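Hulaleck Robotics Club: where we are at the end of March

31 March 2024

I skipped the last update, so this one covers more than usual. For anyone new, I write these mostly so that the other members and our parents can follow what we are doing, and so that I have something to look at when the report is due.

The task

Our project for this year is sorting produce. The rules came from the regional student league and they are short. A set of vegetables goes on a surface, there are dishes and a box, and each item has to end up where the task card says. The league doesn't care what the arm looks like. It cares about dropped items and bruised items, and it takes off 20 points for each one.

We decided in September to collect our own demonstrations with hand-held grippers and train on those. Marcelino Bezerra wrote the recording script over the winter. It has been stable except for one bad weekend when it saved everything under the same name and we lost a full session.

Grip pads

The first pads were flat, and smooth things slid out of them. Tomatoes were the worst. The ones we use now have ridges and they hold better, but you still have to close slowly. If you squeeze a tomato the way you squeeze a carrot, you will be cleaning up.

I tried two kinds of padding from Flurer before that. The soft one tore and the hard one was no better than bare plastic. I don't recommend either for this.

Practice at home

The school room is only open to us twice a week, so several of us also record at home. Gallagher, our team name for the second pair of grippers (it was written on the case they came in), goes home with a different person each week. I clear whatever flat space I have and put a plastic sheet down first. The sheet wrinkles, and small round items don't always sit where I put them, so I check the layout before every run.

Our target is 1000 good runs. As of this morning the folder holds 2901 files, but that includes false starts, doubles and the ones where someone's phone rang. Marcelino is going through them. He marks a run as good only if both grippers stay in view and nothing gets dropped. I think he is too strict about the first part, and we are still arguing about it.

The carrot is the easiest item by far. Leafy greens are hard, as the leaves fold and the pads close on less than you expect. My advice to the newer members is to go for the base of the plant and ignore the leaves.

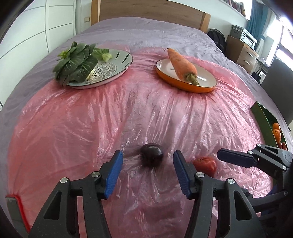
What is left to do

The report draft is due to our teacher first, then to the league. Sections 1 and 2 are written. The section on the Fekov controller is mine and I have 11 lines of it.

We also need one more person for the home recordings. You don't need to know how to program. Write to me or talk to Marcelino before the next meeting, and bring your own vegetables.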